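**Sim corner: the gripper that let go early**

Well, the Incombe table job has been a humbling one! I'd set up 200 simulated runs of the arm lifting food off the plate, went off to make tea, and came back to find the gripper opening 3 seconds too soon on every sixth go. No bump, no warning in the log, just a drop from full height. I spent 4 evenings blaming the friction settings (sorry, friction settings) before I spotted that the timeout was still counting from the run before. It's patched now, and I've put in a proper stop so the arm freezes if the grip signal goes missing. The Plekgate lot should pull the new version before they try anything on real hardware, please!
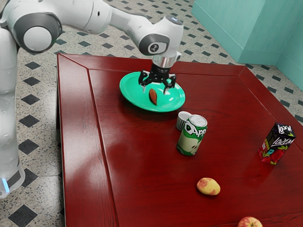
Wenjie Tan reckons the freeze should hold until a person clears it by hand, even in the sim.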